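Where the Clothes Go: a small study of one shared bedroom
Project report, Home and Living Spaces course
Ilango Poojary

I picked my topic late, in August, when half the class had already claimed kitchens. So I went with laundry, and specifically the stretch between the drying line and the closet, because that is where everything goes wrong in my own room. My partner for the project was Kausar Chaudhry, who folds everything (even socks, which I still think is a bit much!).

The question we settled on was pretty simple: does it matter what surface you fold on? We tried a bare floor, a desk, a bamboo mat and a mattress with the sheet pulled tight. Harish Nair let us use his room for the mat part and lent us his clothes too, which was brave of him. We kept a log of every item we folded, 312 in total, and wrote down how long each batch of 20 took and whether the stack fell over when we carried it to the shelf.

I should say something about jeans here, because they took up way more of our time than I planned for. A T-shirt is easy on pretty much anything. Jeans have thick seams and stiff waistbands, and one leg always wants to twist. Kausar's method is to hold them up by one end first, let them hang, and only then lay one leg over the other. Mine used to be to throw them down and hope.

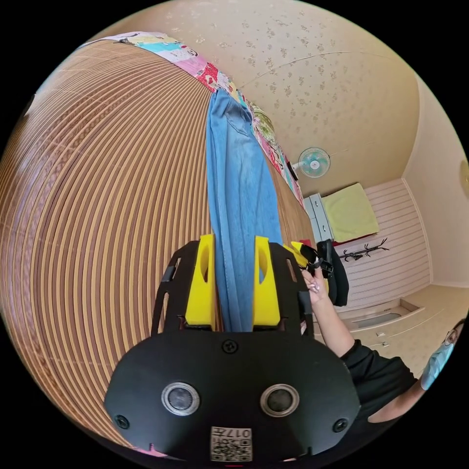 Once we started letting each pair hang for a few seconds first, the seams lined up much better and I quit having to redo them. We logged 42 pairs of jeans altogether (some of them the same pair over and over, I admit it) and the redo column gets a lot emptier in the second half. Part of that is probably just me getting better at it, and I don't know how to separate the two.

As for surfaces, the mattress was the worst. Everything sinks and the stack leans before you've even picked it up. The desk was fast but too small for pants. The floor was fine, except my knees hated it. I liked the mat best: the slats gave me straight lines to match the edges to, and cloth didn't slide around as much as it did on the desk. Kausar disagrees and says the desk wins on speed, which the log does back up for shirts.

Quilts need their own paragraph. We tried folding a patchwork one the same way as everything else and it was a mess, since the layers shift against each other. It takes two people, one at each end, walking toward each other. We left quilts out of the timing.

Our instructor, Mr. Górecki, asked in the draft review why we never tested a shelf-height table. Fair point. We didn't have one, and borrowing one for a week got complicated. If anybody picks this up next term, I'd start there, and I'd also get more than two people folding, because right now the numbers mostly tell you about me and Kausar.

The full log is in the appendix, with the batch times on the first sheet and the redo column on the second.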